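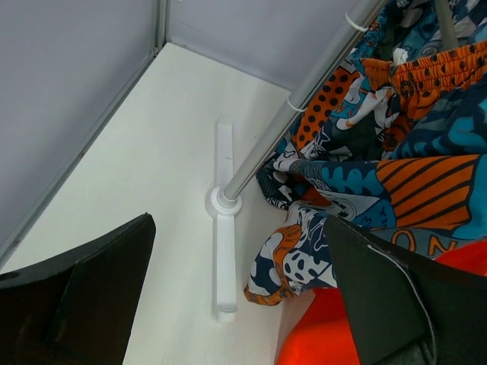

I finished the advance copy of The Clarholm Orchard last night, way past when I should've been asleep, and I'm so happy to report that Nomar Press has finally set a release date in June for it! If you've been hanging around this blog for a while you know I've been going on about this sequel forever. The first book, The Salt Ledger, ended with the mapmaker's daughter on a boat out of Colombo with a stolen account book and no plan at all, and I may have yelled at my cat. Book 2 picks up nine days later, still at sea, and it doesn't slow down much from there. A lot of it turns on a length of printed cloth, and the whole time I was reading I pictured it in orange and teal and navy, like the patterned fabric up top, all piled up against the floor. (The author never gives the colors. I've decided.)

Okay, the news part. Nomar is doing the hardcover and the ebook on the same day, with the audiobook a little later. There's a paperback of The Salt Ledger coming too, with a new cover to match, which will annoy those of us who like our shelves to line up. I'm keeping my old one. The store edition gets a bonus chapter set in Clitetti, the hill town where the rival family lives, and I'd been hoping for more of that place ever since the wedding in the first book went so badly.

No spoilers, but the romance is slower this time and I liked it better for that. They spend most of the middle on opposite sides of a border writing each other really terrible, guarded letters, and then you hit page 202 and, well. Clear your evening before you get there! My only gripe is the smuggling plot, which has maybe one double-cross too many, and I had to flip back twice to remember who was working for whom. There's a family tree in the front. Use it.

Preorders are open now through Nomar's own site and most of the usual shops. I've got two extra advance copies sitting on my desk, so leave a comment telling me your favorite scene from the first book and I'll draw names once I get back from my sister's. US addresses only this time, sorry, postage is brutal.

Posted 4/22/23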